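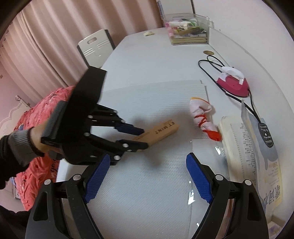
Bronwyn Partington had been saving for the train to Etmont since November, and when it finally pulled out of Donov she laughed out loud, all by herself in the compartment! She had 870 crowns sewn into her coat, two boiled eggs in a napkin and her grandmother's fiddle across her knees. She had left her room just as it was, with the pale woven mat lying on the white table, and already she could picture coming home to it famous, or at least a little better at the slow tunes.

The line climbed and climbed. Snow on the firs, snow on the station roofs, a whole frozen lake the color of a plum! At Pirihi the door slid open and a man got in with an accordion case so big that he had to come in backward.

"Hrvoje Ristić," he said, once he could turn around. "Are you for the contest?"

"I am! Are you?"

"Six times I've gone. Six times I've lost." He beamed as if this were the best thing that had ever happened to him. "The soup is wonderful."

She gave him an egg. He knew "The Miller of Bratus," which she had thought was only her grandmother's, and he knew a third part to it that she had never heard in her life. She had the fiddle out before he had finished humming. They played it through the long tunnel in the pitch dark, much too fast, and somebody in the next compartment began to stamp.

"Again," said Bronwyn, when the light came back, "and slower, I want to learn that bit."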